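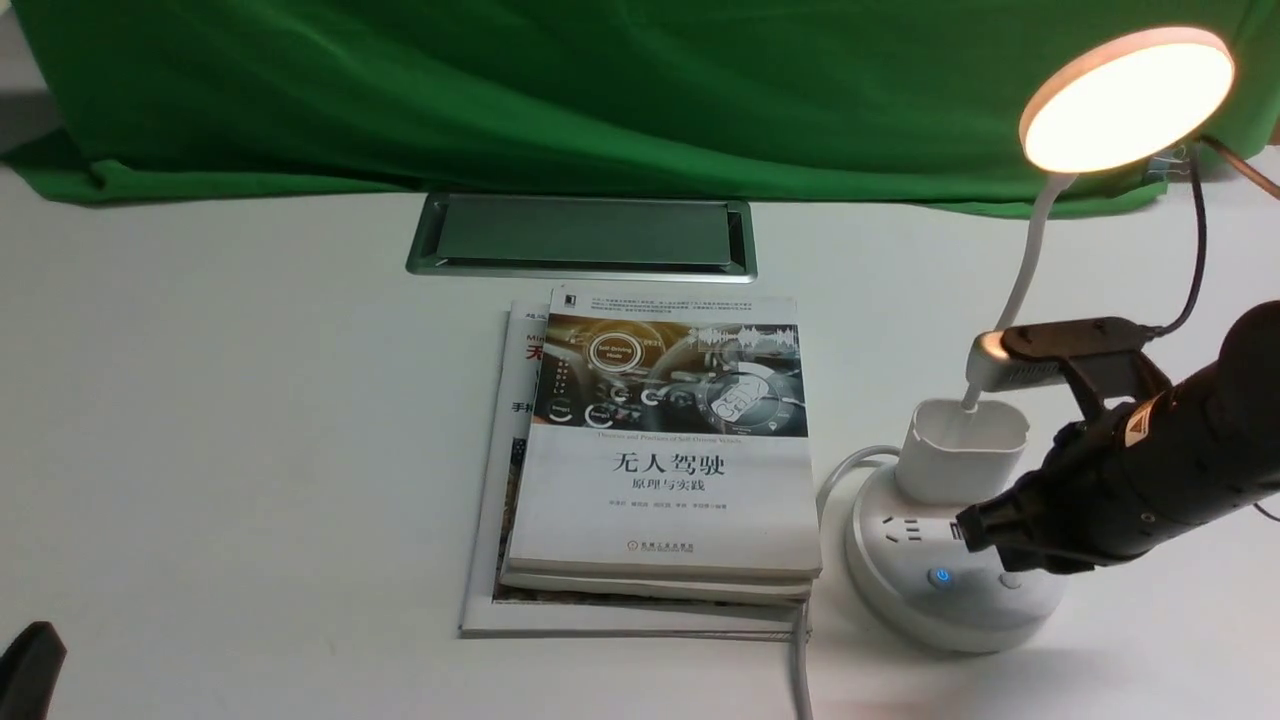

nokard-linkage: rear suspension measurements and solver

Leverage ratio, anti-squat and axle path data for the Nokard trail bike, plus the small solver we use to produce it. The numbers describe the Brungate frame, sizes medium and large. The small frame has a different shock mount and isn't covered.

Contents

points/ holds the pivot coordinates, one file per frame size.
sweeps/ holds the travel sweeps, 3,743 rows in total.
solver/ holds the code. It needs Python and nothing else. 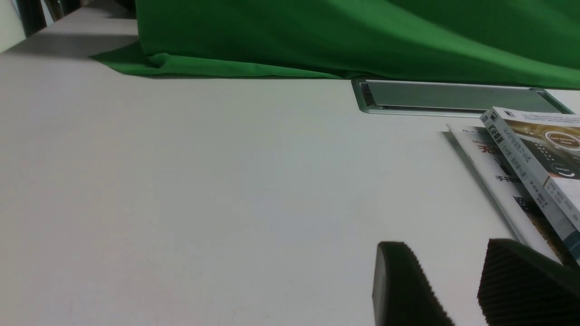 Sudoto, 30 April 2024

Second release. The idler position in the large frame file was wrong in the first one, so anti-squat read too high near full travel. Please throw out any plots made from it. Leverage ratio was not affected.

Columns

travel: vertical wheel travel in millimeters
shock: shock stroke in millimeters
ratio: leverage ratio, no units
antisquat: percent, worked out for the gear in the file name
axle_x, axle_y: axle position relative to the bottom bracket

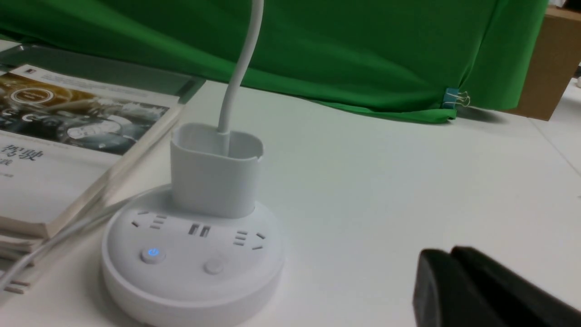 Axle positions are given unloaded, with no allowance for tire squash or frame flex. We tried adding flex from the Sakai rig tests and took it out again — the left and right dial gauges didn't agree well enough to trust.

Known problems

The solver stops without a message if two pivots share the same coordinates.
Sweeps with the 49 mm shock stroke skip the last 2 mm of travel.
Chain growth is missing for the four smallest cogs.
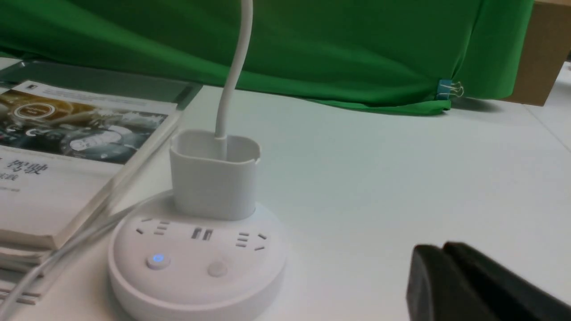 Round power strip with a charger plugged in.

Contact

Pivot measurements by Fiifi Agbeko. Solver by Tianyou Cui. Send corrections to either of us, with the frame size and the row number. New sweeps are planned for July.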